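Remzi Demirtaş
Nov 14, 2018

Small thread about the keyboard cell, for the people who asked me how we keep it running. I am the one who looks after it on the day shift. It is one arm, one table, one keyboard after another.

The job of the cell is simple to say. The arm presses keys and the PC writes down which key arrived. When the pressed key and the arrived key are not the same, the cell stops and waits for me.

Last week it stopped 11 times in one shift. Before that it was maybe once in a shift, so I knew something had moved. The question was what.

First suspect is always the program. I compared it with the copy I saved in April. No difference, not one line. So I left the software alone and took out the hex keys.

Second suspect, the table. Ours stands on tiles and the tiles are not so flat as they look. I put the level on the back edge and then on the left edge. One foot had come loose by 2 turns. I tightened it, locked the nut, and marked the nut with paint pen so next time I see from far if it has moved.

After the table foot you must teach the height again. Please do not skip this. I lower the arm in manual mode until the finger only touches the space bar, I save this point, then I do the same on Tab and on one key in the top row. Three points make the plane.

Still it was missing keys, but only on the upper letter rows. This was useful to know. If the height is wrong in one corner, you look at the tilt. If it is wrong along a whole row, you look at the finger.

So, the finger. The black cover on our gripper gets tired. It becomes thin at the tip and it also slides back a little on every press. Counter said 3,265 presses since the last change. The Clevell sheet says nothing about when to change it, so now I write my own number in the logbook.

How I change it: power off, air off, old cover pulled from the base and never from the tip. Clean the finger with a dry cloth. New cover on, turn it until the seam is on the side that does not press. Then wait 6 minutes before the first press, the glue tape needs it.

Then a slow run at low speed on the letter rows, with my hand near the stop button.

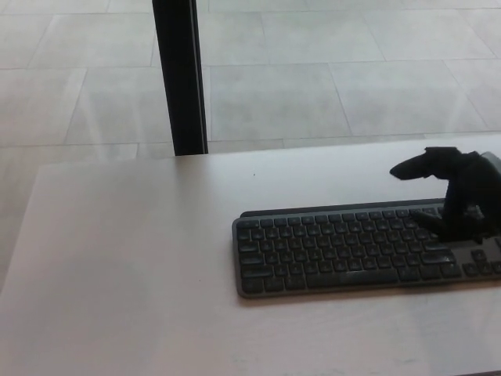
Csizmadia wrote to me under the last post that on their Sesteo cell they tape the keyboard down on all corners, and that half of their wrong keys were only the keyboard walking on the table.

Good point, and I did not check it. A wireless one is light and has no cable to hold it back. I will put thin rubber under the front edge and draw its outline on the table with pencil.

One more thing I do now at the start of shift: press the same short word ten times and read it on the screen. If one letter is missing I do not start the count.

Spare covers come from Puvitz and they are slow to deliver, so order when you open the last bag. I learned this in April.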